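作業ノート 2019年1月6日
布物ピッキング 作業ルールの見直し

午前中はBustusセルの運用ルールを読み直した。今の版は箱物を扱っていた頃の文面がそのまま残っていて、布に当てはめると判断に困る箇所が多い。Gholamreza Daneshvarさんと一行ずつ確認し、直すところを決めた。

決めたこと
・かごに手を入れる前に、必ず保護停止ではなく非常停止を押す。ソフト側の一時停止だけで手を入れるのは禁止。今までは人によって違っていた。
・教示中に可動範囲へ入るのは1人だけ。イネーブルスイッチは入る本人が持つ。
・把持したまま止まったときは、指を開く前に布がどこかに引っかかっていないかを目で見る。かごの穴や縁に噛んだ状態で引き上げ動作を再開しない。
・把持の再試行は4回まで。超えたら自動で待機位置に戻し、人を呼ぶ。
・速度制限の解除は2名の確認がそろってから。ログに両方の名前を残す。

再試行の上限はもめた。Gough側の手順書には上限の記載がなく、現場では成功するまで回していたらしい。布は触るたびに形が変わるので、回数を増やせば取れることもある。ただ、その間に指先が壁を押し続ける場合があり、力の監視だけに頼るのは嫌だという意見でまとまった。

記録の付け方
試行番号3427から新しい書式にする。項目は、布の種類、かごの種類、つかんだ位置、停止の有無、停止した場合の理由。理由の欄に「その他」だけ書くのはやめる。後で読んでもわからない。
手首カメラの画像は把持を閉じた時点のものを1枚残す。柄物は無地と分けて集計する。柄の境目と折り目を認識側が取り違えていないか、後から見たい。画像に人の顔や名札が入ったものは共有フォルダに上げず、その場で消す。

指先の点検
始業時に、締結、先端の傷、異物の3点。傷があれば布に引っかかるので交換。予備は4組、棚の上段。Kestixの古い点検表は項目名が違うので使わないこと。

未決
・リスクアセスメントの見直し。10月の版は布を想定していない。ワークが変わった時点でやり直すのが筋なので、次の打ち合わせまでに下書きを作る。
・Skullanceのログ形式に停止理由の欄を足せるか。Gholamrezaさんが確認する。
・かごを台に固定するかどうか。固定すると壁を押したときに逃げ場がない。しないと位置がずれる。保留。

新しいルールは印刷してセルの扉に貼った。旧版ははがして廃棄済み。

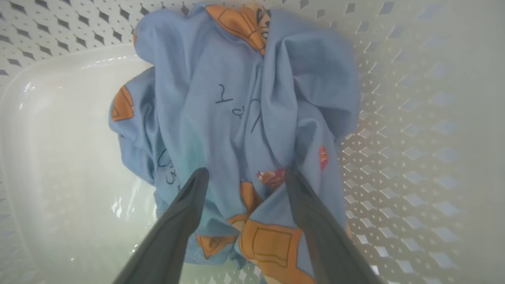
手首カメラ。白い樹脂かご内の柄物(水色地にオレンジの柄)、2本指で把持。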